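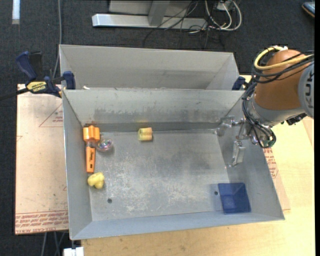

Bin cell back in service, mostly

Relen, 2020-01-30

Readers of the September issue may recall a cheerful paragraph in which we said the picking cell at Relen would run unattended by Christmas. It did run unattended, for one night, and the log from that night has 1649 lines in it. Most of them are the same line.

The fault was a dull one. On pick 101 the arm went for an object lying close to the bin wall, the planner judged the gap wide enough, and a fingertip met sheet metal instead. The force limit should have stopped everything there. It had been raised for a demonstration at Trendden and never put back, so the arm pushed on, the bin shifted under it, and every pick afterwards was aimed at a bin that had moved.

Nothing was hurt apart from 2 fingertips and our standing with Baptista, who lent us the gripper.

The bins are now clamped to the table. The force limit is back at its old value and needs a password to change - the Zumwood group chose it, and have already had to be reminded of it. Objects touching a wall are left for last, and the cell gives up after 9 failed picks in a row.

Night runs are off until the new fingertips have been checked. Please don't lean on the table.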